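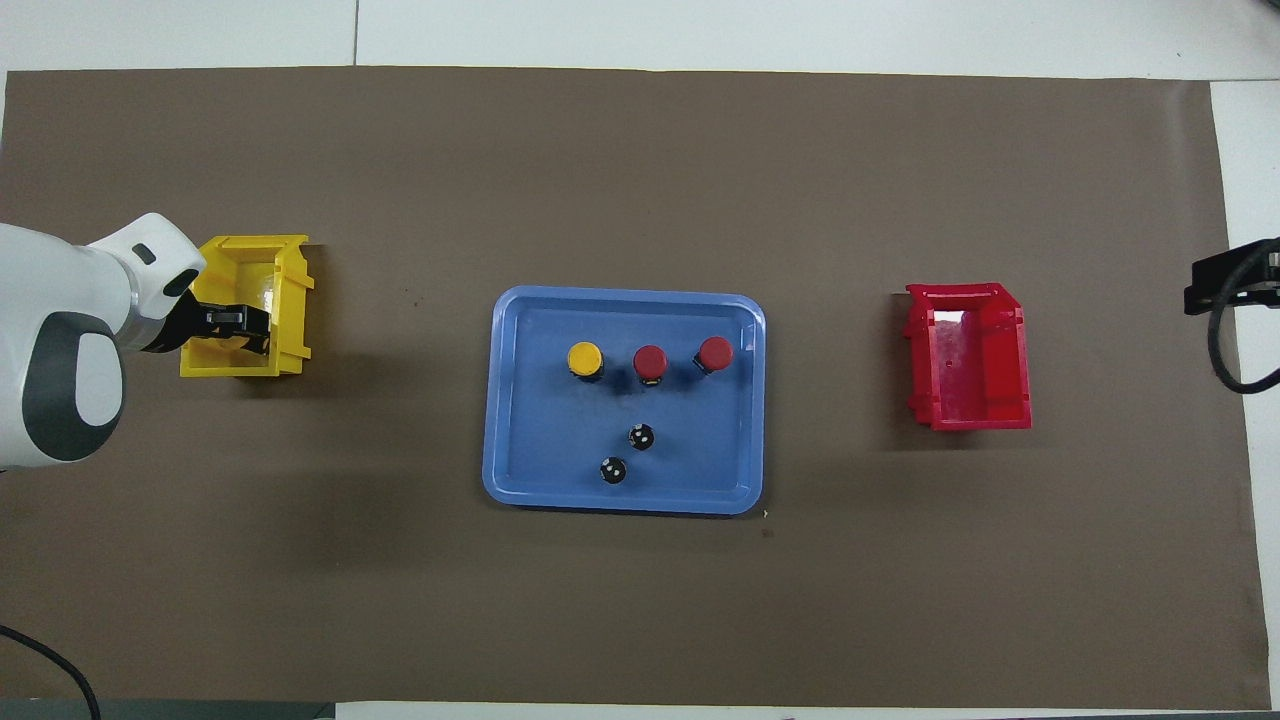 파란 트레이에 담긴 노란색·빨간색 버튼

Pastis 건 내부 회의록 (7월, 오후 회의)

참석: 거래팀 전원, 실사 담당, 세무 쪽은 화상으로 중간부터
기록: 이번에도 저예요. 손이 느려서 빠진 말이 있을 텐데 보시고 바로 고쳐 주세요!

1. 지난번 숙제 확인
주주명부 최신본은 받았습니다. 그런데 Prendness에서 보내 준 명부랑 등기부상 발행주식 총수가 안 맞아요. 종류주식 전환분이 등기에 아직 안 올라간 것 같다는 의견이 있었고, 저도 그쪽에 한 표입니다. 변경등기 신청서 사본을 달라고 오늘 안에 메일 보내기로 했어요(제가 보냅니다). 정관은 개정 전 것만 데이터룸에 있어서 이것도 같이 요청합니다.

2. 실사 보고서
초안이 640쪽이 됐습니다. 다들 한숨부터 쉬셨는데 별지가 대부분이라 본문만 보면 읽을 만해요. 요약본을 앞에 따로 붙이자는 데 이견이 없었습니다. 고객사 이사회에는 요약본만 올라갈 거라서 표현을 좀 부드럽게 풀어 쓰기로 했고요.
주요 계약 중에 지배권 변동 조항이 걸린 게 19건이에요. 상대방 사전 동의가 필요한 것과 통지만 하면 되는 것이 한 표에 섞여 있어서 보는 내내 헷갈렸습니다. 표를 둘로 나누고, 동의가 필요한 쪽은 매출 비중 순으로 다시 정렬합니다. 임대차 계약은 부동산 쪽에서 따로 검토 중이라 이 표에서는 일단 빼 두었어요.

3. 주식매매계약서 수정안
여기서 시간을 제일 많이 썼습니다. 진술보장 조항은 거의 정리됐고, 남은 쟁점은 손해배상 한도랑 청구 기간, 그리고 공개목록을 언제까지 업데이트할 수 있게 해 줄지예요. 매도인 측은 거래종결일 직전까지 자유롭게 고치고 싶다는 입장인데, 그러면 우리가 진술보장을 받는 의미가 많이 줄어들잖아요. 그래서 업데이트는 허용하되 배상 책임에는 영향이 없다는 문구를 넣어서 돌려보내기로 했습니다. 문구는 예전에 비슷한 건에서 썼던 걸 가져와서 다듬을게요.
통지 기간은 서명 후 30일로 가자는 안이 나왔고, 반대는 없었습니다. 다만 기업결합 신고가 필요한지 아직 결론이 안 나서 괄호를 쳐 둔 상태예요. 신고 대상으로 나오면 일정표를 처음부터 다시 짜야 합니다(제발 아니길 바라지만 마음의 준비는 해 두겠습니다).
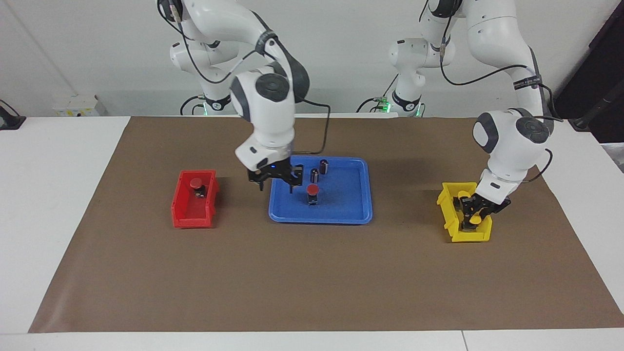
Huanca 쪽에서는 공개목록 업데이트를 아예 막아 달라고, 배상 한도는 조금 양보해도 이 부분만큼은 끝까지 버텨 달라고 전해 왔습니다. 우리가 생각한 절충안보다 훨씬 센 입장이라 회의실이 잠깐 조용해졌어요. 결국 첫 수정안에는 전면 금지로 넣고, 우리 절충 문구는 다음 협상용으로 아껴 두는 걸로 정리했습니다. 이 순서가 괜찮은지는 메일로 한 번 더 확인을 받을게요.

4. Prostden 자문 범위
현지법 의견서를 Prostden에 맡기는 건 확정입니다. 범위는 설립과 존속, 서명 권한, 집행 가능성까지만이에요. 세무 의견까지 묶자는 얘기도 나왔는데, 화상으로 들어오신 세무 쪽에서 그건 따로 받는 편이 깔끔하다고 하셔서 빼기로 했습니다. 보수 견적은 아직 안 왔고, 제가 한 번 더 재촉해 보겠습니다. 의견서에 붙을 가정 사항 목록도 초안 단계에서 먼저 보여 달라고 할 거예요. 지난 건에서 마지막 날에 받고 다 같이 고생했던 기억이 아직 생생해서요!

5. 할 일
변경등기 신청서 사본과 개정 정관 요청: 저, 오늘 중
지배권 변동 표 분리: 실사 담당
계약서 수정안 회람: 거래팀, 내일 오후 4시까지
기업결합 신고 여부 검토 메모: 거래팀, 다음 회의 전
Prostden 견적 재촉: 저

기타
데이터룸 접근 권한이 아직 안 열린 분이 계시면 저한테 말씀해 주세요. 폴더 이름이 중간에 바뀌어서 예전 링크는 안 열립니다. 다음 회의 시간은 Huanca 쪽 답을 받고 나서 다시 공지할게요.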